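Search this site Enter keywords Go

Setting up a workshop you plan to sell from
September 28, 2021
By the Workshop Desk
Print this page | E-mail this page

Plenty of people start a small business on a bench in the garage. The tools are already there and the rent is nothing. What tends to go wrong in the first year is the paperwork, the stock and the space, so these tips stick to those.

Keep the business money separate
Open a second checking account before you sell the first item. Put a fixed amount in it to start. We began with $800, and every purchase for the shop came out of that account and no other. When it ran low we stopped buying until something sold.

Write each expense down the same day. A school notebook hung on a nail by the door works as well as a program. Date, store, item, amount. Staple the receipt to the page, and photograph thermal paper receipts before they fade.

Price the small stuff
Glue, thread, sandpaper, blades and tape rarely get counted, and they add up. In our first year they came to $2,484, more than we spent on tools. Now we buy a month's supply at a time, divide the total by the number of pieces finished that month, and add that figure to the price of each one.

Time yourself on a batch of ten. One piece tells you very little. If the price does not cover your hours at a wage you would accept from someone else, raise it or drop the product.

Don't buy ahead of orders
Suppliers give a better price at 100 units, and it is tempting. Ask for the price at 25 first. The difference is often a few cents, and you will not have boxes stacked in front of the breaker panel. Galalach, where we get most of our hardware, will ship a mixed carton if you call them. The order form doesn't mention it. Drotano won't split a carton, but they take returns on unopened ones.

Label every bin on the front and on the lid. Write the reorder number inside the lid in pencil so it can be changed.

Lay out the room for packing
Most home shops are arranged for making things, and packing ends up on the floor. Give it a surface of its own, at waist height, with the tape gun, scale and labels within reach. An old door on two sawhorses is enough. Screw a cleat along the back edge to stop things rolling off.

Keep fabric, paper and anything else that picks up dust in the house or in lidded tubs. Sawdust gets into a folded cloth and doesn't come out with a shake. Vacuum it with the brush attachment, outdoors if you can. 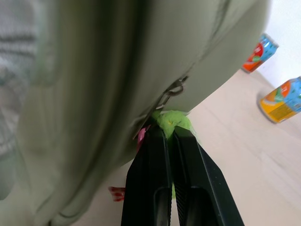
Weigh a finished, packed order before you set a shipping price. Padding and a second box can push it into the next rate. Keep a card above the scale with the weights of your usual orders.

Get ready for the fall early
If you sell gifts, your busy stretch starts in November. Have cartons and tape on hand a month before that. Decide now what day you will stop taking orders and put it on your page where buyers can see it. Leave yourself two days after it for repairs and late packages.

Service the machines before the rush too. Change belts, oil what needs oil, and keep one spare of any part that would shut you down. Our Manole sander sat idle nine days waiting on a switch.

Check your insurance
A homeowner's policy may not cover stock or business tools kept in a garage. Call and ask, and get the answer in writing. Keep a list of tools with serial numbers somewhere other than the shop.

Next: choosing a label printer, with notes on the Prostetti.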